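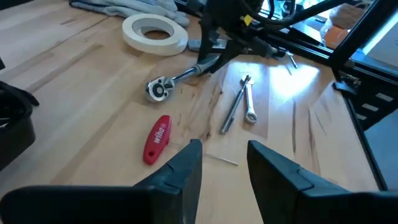 Shewit Beyene thought we ought to begin with the complaint that started the whole thing, so we will: you could never find the ratchet when you needed it, and when you did find it, it was under something else. Anyone who has taken a turn at the shared bench will know exactly how that feels.

Putting the Tools Back: A Project on the Shared Workbench
Etenesh Adugna and Shewit Beyene
Handed in 20th January

What we set out to do

Our course asks each pair of students to choose a small everyday problem in the building, live with it for a while, try something, and then write it up plainly. Most of our classmates went for grand things (there was a very ambitious plan involving rainwater), but we had both spent so much of the fall term hunting for hand tools that the choice more or less made itself. We called the project Wubshet, mostly so that we would have something to write on the folder, and the name stuck.

The question was a modest one. If every tool that gets used often has a place to go back to, and the place is easy to see and easy to reach, will people put things back? We hoped so. We also had a budget of 100 dollars, which the course gives to every pair, and we wanted to see how far we could get without spending much of it.

The bench itself

We are both very fond of this table, so please forgive a paragraph about it. The top is light butcher block, made of long strips glued side by side, with plenty of grain showing and darker streaks here and there. It is a lovely surface to work on. It is also a hard one to find things on when the sun comes in, and polished metal is the worst. Shewit once looked straight at a wrench for a good long while and then asked me where it was!

At the back stands a black pegboard, and it was there long before we came along. We think it is the most useful thing in the room, but at the start of the project people had stopped using it properly. A tool would be taken down in the morning, travel to the front of the table, meet some other tools, and stay there with them. We came to call this "the pile," and you will see that name a good deal from here on.

What we keep at the bench

Before moving anything we talked about each tool, how it is held, and what it is usually wanted for. I had expected this to be the dull part and it was one of the nicest afternoons of the project. We sorted as follows.

Screwdrivers. The one most people reach for is a Wiha with a flattened red handle. It has a hole near the end of the handle, so it can hang from a single peg, and the red shows up well against pale wood and black board alike. If we could choose the color of every handle in the workshop, we would choose this one.

Ratchet and extension. The ratchet is chrome, with a round head and a selector switch, and it should never be parted from its extension bar for long. Half of our lost time in September went on finding one and then looking for the other.

Wrenches. The combination wrenches have an open end and a ring end, and the ring makes hanging them easy. They also slide under other things very neatly, and we have both had words with them.

Safety glasses. These gave us more trouble than any of the tools, and they get their own section further on.

Measuring things. The spirit level is long and awkward to store flat, so it was the first item we agreed should go up on the board.

First attempt: labels

We began in September with paper labels, one for each kind of tool. Shewit has the better handwriting and did most of them. We were proud of them for a week. The trouble was that a label asks you to stop and read, and when you have a bolt half turned and a lab partner waiting, you don't stop and read. Some labels curled, one was used to write down a phone number, and the pile came back as cheerful as ever.

Our instructor suggested that we read the unit on workplace layout from Prosis, our course textbook, and one idea in it helped us a great deal: store a thing where the hand already wants to go. So we spent a few sessions simply watching where people's hands went. They went to the middle of the board, and they went to whatever was brightest.

Second attempt: the board and the small containers

For the second layout we took down the labels and let the tools explain themselves. The level hangs across the upper part of the board, where nothing bumps it. A red-handled tool and the smaller hanging pieces go lower down on the left, and there is a place toward the center where a long, rod-like tool can lie level on pegs. Small black containers sit at the foot of the board for the odds and ends that will never hang from anything. We spent very little: extra pegs from Gurnonetti, the hardware store down the hill, and the rest of the money went back to the course office.

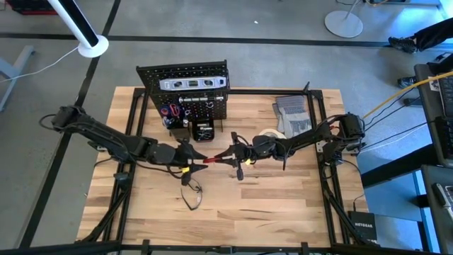 What changed, and what didn't

The level goes back nearly every time, and I think we can be happy about that. It is big, it looks wrong anywhere else, and its spot is easy to find. The red-handled tools do well too. Dark-handled tools do much worse, and our best guess is that a black handle on a black board doesn't call out to anybody. If we had more time we would try a band of bright tape behind each one.

We asked the people who share the bench to fill in a short form at the end, and 92 percent of those who answered said they would rather keep the new layout than go back to the old one. We were delighted, of course, though we should add that they are our friends and they knew we were being graded.

The pile, I am sorry to report, is still with us. It is usually off to the right-hand side of the table, and it has a bit of everything in it. Etenesh (that is me) believes a pile is natural during a job and only becomes a problem afterward. Shewit believes a pile is a pile. We have left both opinions in.

A word on the glasses

Clear safety glasses on a pale, glossy table are easy to miss. The lenses take on the color of the wood and pick up the windows, and only the dark frame gives them away. People set them down wherever they happen to be standing, lens side up or lens side down, often right beside the tools. We tried giving them a peg and they slid off it. We tried a shallow tray and the tray filled up with sockets. Our friends at the Murarum workshop keep theirs in a soft pouch by the door, and we would like to borrow that idea next term if they don't mind.
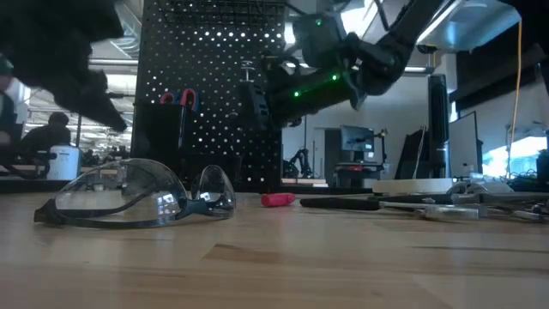 Figure 3. Safety glasses on the left of the table, with the pile to the right.

What we would do next

We would give the glasses a proper home before doing anything else. After that comes the bright tape, and then perhaps a second, smaller board at the right-hand side, close to where the pile likes to form, so that putting a tool away takes hardly more effort than putting it down. Shewit has already drawn this and it looks very handsome on paper.

Thanks to everyone who let us stand behind them and watch where they put their wrenches. The leftover pegs are in a jar on the windowsill, and anybody who wants them is welcome to take some.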